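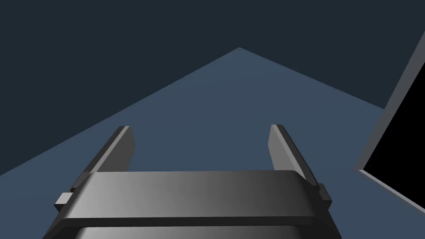 Selon la cliente de Sakdale, la broche devait peser moins de 40 grammes, fermoir compris, faute de quoi la soie du revers se déformerait. L'atelier Bolleck prit note et ouvrit la fiche 152.

Le dessin prévoyait une plaque d'argent, 2 rivets et une épingle en acier. Premier recuit à sept heures. Le métal fut trempé, décapé, puis repris au maillet sur le tas. La pesée donna trois grammes de trop.
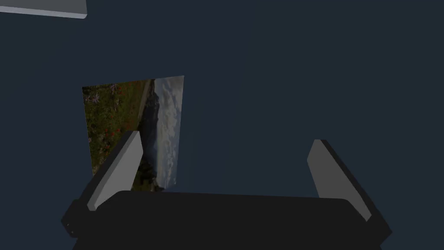 Pince ouverte, vue arrière.

On ajoura donc le revers de la plaque, à la scie, en suivant le tracé du motif. La limaille alla dans le tiroir, avec celle d'octobre. 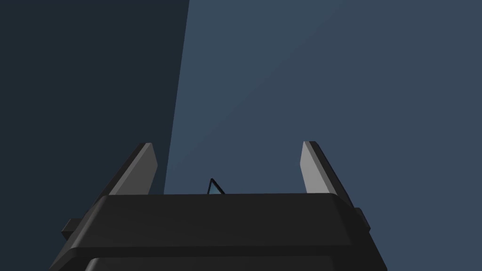 Les deux doigts écartés.

Vers midi, la maison Rutherford fit savoir que l'épingle commandée n'était plus fabriquée. Il restait à l'atelier celle d'une broche de Skerau, fiche 201, jamais réclamée.

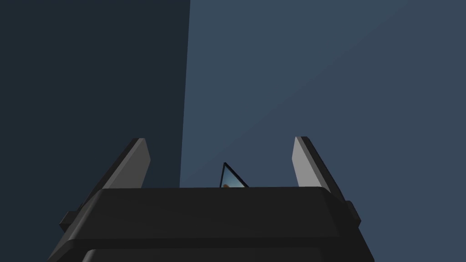

L'épingle fut dessoudée, redressée et montée sur la plaque neuve. Le fermoir prit du premier coup. Sur la fiche 201, à la ligne des pièces, on inscrivit : manquante.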